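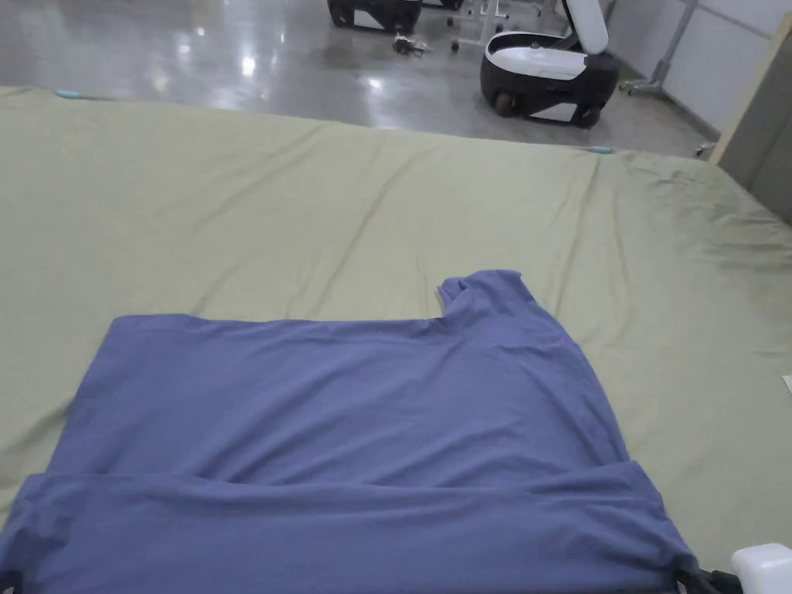
Blue-violet tee, part folded, on the green cover. Collar and shoulder still standing up at the upper right.

Jan 11, 2018

Folding bench, cotton short sleeves. Carrying on from the August notes, same fold order: hem band up first, then sides, then thirds.

The lower band lies doubled back and the crease across it is fairly straight. The body panel is close to a rectangle on the left. Trouble is on the right, where the shoulder bunches into a peak and the outline goes stepped. Any side fold made over that will carry the lump through to the finished packet. Flatten the collar before going further, palm outwards from the neck.

Cover: the Fondorik green has the right feel for cotton but it creases. Long diagonals across the top, and a rumpled patch towards the right. Gunnel Sjöberg wants it pulled tight and clipped underneath. I would rather iron it first, then clip. Try both, ironing first.

Shirt surface has shallow ripples through the middle. Not worth chasing at this stage, they go under the second fold anyway. The ones next to the band matter more, as they set the edge.

Target size is still the Postero sleeve, 200 mm wide. Fjeld have asked for the same packet in the long-sleeved version -- no decision, need a sample garment first. Their order would be 2,000 pieces, against 100 for the Sodine trial, so the fold has to be settled before we quote.

To do:

- iron cover, re-clip, check the right side again
- cut a card template, 200 mm, rounded corners (the square one snagged)
- same tee, sides first and hem last, compare the outline
- ask Gunnel where the spare cover went

Template card is in the second drawer, under the tissue. Only two sheets left.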